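Vimside says its kitchen robots free people up. I went to the open afternoon at the Bestolbridge plant on a Wednesday in July mostly to find out what they were being freed up for.

The plant makes ready meals, 3000 trays a shift. Efthymia Chrysikopoulos, who runs the portioning side, walked twelve of us through hairnets and handwashing and then gave a talk with a lot of arrows in it. Two years ago the line had 110 people. She wouldn't say what it has now. "Fewer on the line, more around the line" was the best I got, and I asked twice.

Before a robot is trusted with a real dish, it practices on a simulated one, and the screens in the training room were the part I had come for.

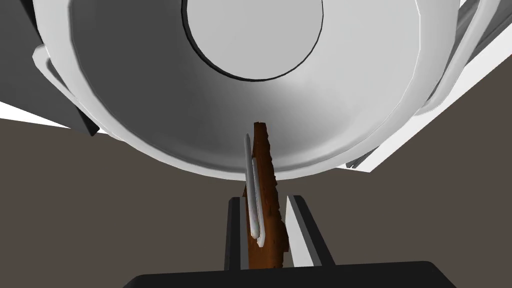 What struck me more was the chair in front of the screens. Sumaiya Hettiarachchi sits there now. She used to portion by hand, and she was good at it by all accounts. Now she goes through attempts, marks the bad ones and sends them back. She likes that her wrists have stopped hurting. She doesn't like sitting alone, and the pay is the same as before. The course she was promised, run by Tsolakis, has been moved twice.

I asked who gets the blame when a tray goes out wrong. She laughed and looked at Chrysikopoulos, who said it was a shared responsibility.

We had 10 minutes for questions at the end and most went on cleaning schedules. I still don't know where the rest of the old line went. I've written to Vimside to ask.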